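The Year I Stopped Buying Sweaters

It started with a moth. A tiny, beige, frankly unimpressive moth that flew out of my closet one Friday night and landed on my reading lamp. By midnight I had everything I own in wool spread across the bed, and I was holding things up to the light and saying words my grandmother wouldn't like.

The count was 44 sweaters. I live in Sacramento! I need maybe six. Eleven years of sales and airport gift shops had gone into that closet, and plenty of it I'd worn once, to see if it itched (it did).
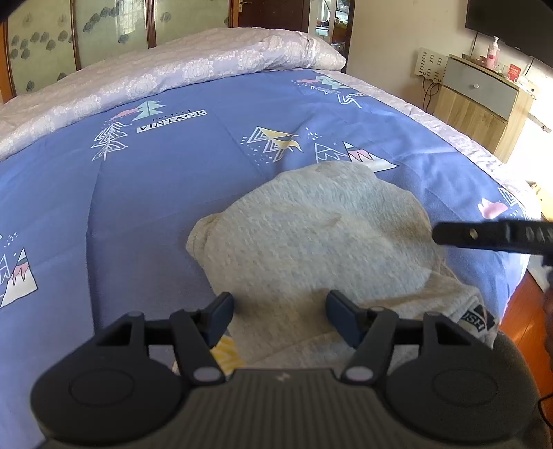 So I made a rule: no new knitwear for a year, and anything with a hole gets mended or goes. I had never mended a thing in my life. My first darn looked like a spider had been sick on my elbow, and I wore it to work anyway.

What saved me was a class over at Brandão, the yarn shop near the train station, taught by Jussara Meireles. She's fast and a bit bossy and she made me unpick my first patch 2 times before she'd look at the second one. "Looser," she kept saying. "You're not closing a wound." I bought a darning mushroom from her for more than I'd like to admit – and a skein of Grellska wool in mustard, which I have now used on absolutely everything.

By September I'd fixed nine sweaters and given away about twenty. My neighbor Joonas Huttunen got the big navy cardigan. He wears it to take out the trash, and I get a little pang every time.

I also learned to wash the things properly. Cool water, a drop of wool soap, no wringing, then flat on a towel with the sleeves tucked in. I used to hang mine from the shower rod, so every one of them had arms like an orangutan. 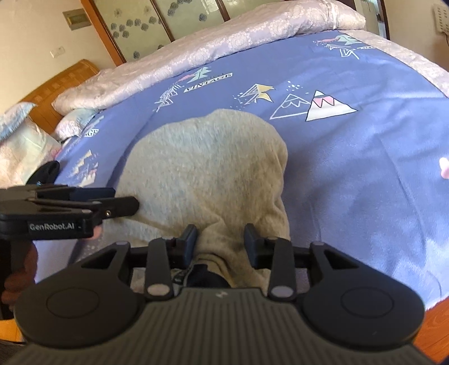
Do you have to throw out a sweater once moths have been at it? Most can be kept. Seal it in a bag, freeze it for a good two weeks, shake it out outdoors and wash it before you mend the holes. Vacuum the closet too, right into the corners.

I have four months to go and I've cracked only once, over a green vest at a yard sale. It had a hole in it, so I'm calling it practice.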